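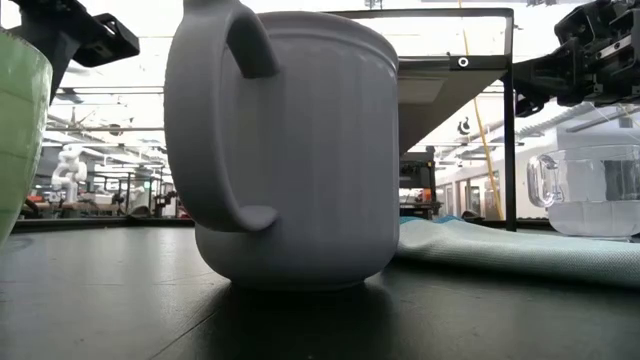 Why does a handmade mug come out of the kiln smaller than it went in?

Clay shrinks as it dries and shrinks again as it is fired, and for the stoneware most small makers use the total comes to something between a tenth and an eighth of the wet size. A mug meant to stand 100 mm high when finished therefore has to be thrown at 109 mm at the very least, and with many clay bodies a good deal taller. The handle shrinks at the same rate only if it was as wet as the wall when the two were joined. Most cracked handles can be traced back to that one condition.

Aliki Ververidis keeps her shrinkage figures on a card above the wheel in her workshop at Raltby. She has made drinking vessels there for the past nine years under the name Brodero, and makes very little else. Plates, she says, are a storage problem. Vases are bought once. A mug is handled every day and returns information to its maker in the form of complaints.

The complaints are filed. They concern, in descending order, drips, handles, scratched tables and tea that has gone cold. Each has a mechanical cause, and her working method amounts to a set of answers to them.

Drips come from the rim. Liquid follows a rounded edge and runs down the outside wall when the mug is lowered from the mouth. A rim with a slightly sharper inner edge breaks the flow, but if it is taken too far it feels like a tin can and chips in the sink. Ververidis finishes hers with a strip of chamois leather, folded over the wall and held for 2 turns of the wheel. A third turn removes the edge she has just made.

Rims also lose glaze. In the firing, molten glaze moves away from any sharp edge, and over an iron-bearing clay or slip the thin layer left behind goes brown or dark red. Many potters use this deliberately. A cup with a maroon or red-brown lip and a pale green interior is a familiar combination in glazed ware, and it can be had in two ways: by letting one glaze break over the edge, or by dipping the lip in a second. The second method is more predictable and leaves a thicker band. It also gives two glazes the chance to run into each other, so the overlap has to be tested on scrap before it is trusted on a shelf of finished work.
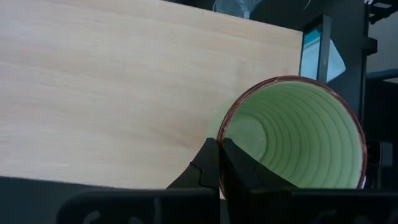 Rings inside a cup are a matter of taste up to a point. Throwing lines are left by the fingers as the wall is drawn up, and they can be smoothed away with a rib or pressed in further. Shallow ones catch the light and give the glaze somewhere to pool. Deep ones hold tannin. Ververidis leaves them in the upper half of the wall and ribs the lower half smooth, where the dregs sit. Customers who take their tea black tend to notice the difference within a month.

Ribbing on the outside has a different purpose. A fine vertical texture improves grip with wet hands and hides the small scratches that cutlery leaves in a washing-up bowl. On matt glazes it does a third job, which is to break up the grey marks left by metal spoons. These marks are a thin deposit of steel on a surface harder than the spoon, and they come off with a mild cleaning paste. They are the commonest reason for a matt mug being returned as faulty. She no longer accepts the returns, but sends a sachet of paste.

Handles take up the longest section of her notes. Hers are pulled, meaning that a tapered length of wet clay is drawn out by hand, cut, and left to stiffen before it is attached. The thick end goes at the top, where the load is. The loop must clear the knuckles of a large hand without letting a small hand slide down it. The lower joint sits just beneath the centre of gravity of the full mug, which is worked out by filling a test piece with water and hanging it from a loop of string. After joining, the mugs spend a day under plastic so that the moisture evens out.

For the foot she follows the practice of the Kokkinos pottery, where she trained. The ring is trimmed narrow, left free of glaze and rubbed with a diamond pad after firing. An unglazed foot that has not been rubbed will mark a varnished table in a single evening. She tests each batch on a board of pale softwood, which shows every scratch, and replaces the board every August.

Heat is the complaint with no complete answer. A thick wall takes more heat from the tea at the start and gives it up more slowly afterwards, so it only helps if the mug is warmed first. Width matters more. Most of the early loss is through the open surface of the drink, and narrowing the mouth by a few millimetres does more good than thickening the wall by the same amount. Glass mugs, usually thinner, are warm to the hand at once and suit drinks that are meant to be finished quickly.

Her present range, Skema, has a wall that bellies out low down and closes in slightly towards the top. It went through more than 100 test pieces, most of them now holding brushes, screws or seedlings around the workshop. The shape holds the heat reasonably well and stacks badly. Cafés have asked for a straight-sided version and she has drawn one, though the first samples warped at the rim opposite the handle, where the wall has nothing pulling against it. She is now trying a slower drying rack and a slightly heavier lip.

Back to top | Contact the editors | © All rights reserved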